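3.2 Printed and plain cloths as folding material

Anyone who has folded a week's worth of kitchen towels knows that some cloths practically tell you where the corners are, and others keep it to themselves. We wanted to take that everyday feeling seriously. The household study in Lorthorpe gave us a wonderful pile of cloths to think with, and this section looks at two kinds that kept coming up in our talks with the people who use them: red cloth with a small white print, and plain white cloth with no print at all.

The printed kind is a joy to study. A repeated mark on fabric works like a ruler that bends with the cloth. Lay it flat and the rows stay parallel; let it sag and the marks turn, shorten and crowd together, so the curve can be read off the surface by eye.

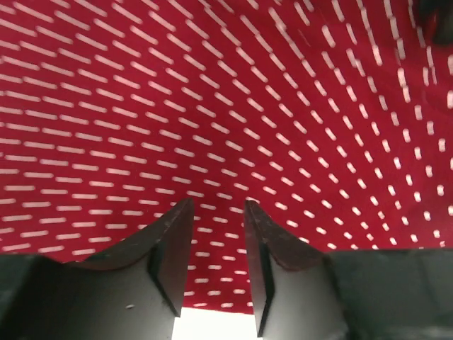 Mihăilă called this "the free map" in her early notes from March, and the name stuck with us. A person sorting laundry uses it without thinking. When the rows start to lean, the hand slides along until they straighten out again, and an edge is usually close by. Sima found the same habit among people who had folded for a living, though they described it by touch first and by sight second.

Plain white cloth asks for a different kind of attention. There is no print to follow, so the folder looks for wrinkles, shadows and old creases. We came to love the old creases! A cloth that has been stored folded may keep a faint grid, and that grid is a record of how it was last put away. Lifting the cloth by two corners lets the rest hang, and the fold lines become much easier to find.
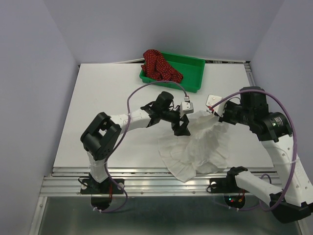 The tray matters more than we first expected. Low sides let a cloth spill over the rim, which makes it easy to grab but hard to call put away. Essien and Moldovan argued over this for a good part of the project — is a bunched cloth in a tray stored, or only parked? We settled on parked. A cloth counted as stored only when it lay folded with all its edges inside the rim (Figure 2 shows a cloth that fails this test, over the left side of the green tray).

Color also deserves a word. Red against green is easy to pick out at a glance, while a white cloth on a white tabletop has to be found by its wrinkles and shadows. Grecu suggested pairing light cloths with a darker surface in home use, and several of the Lorthorpe households already did so by habit.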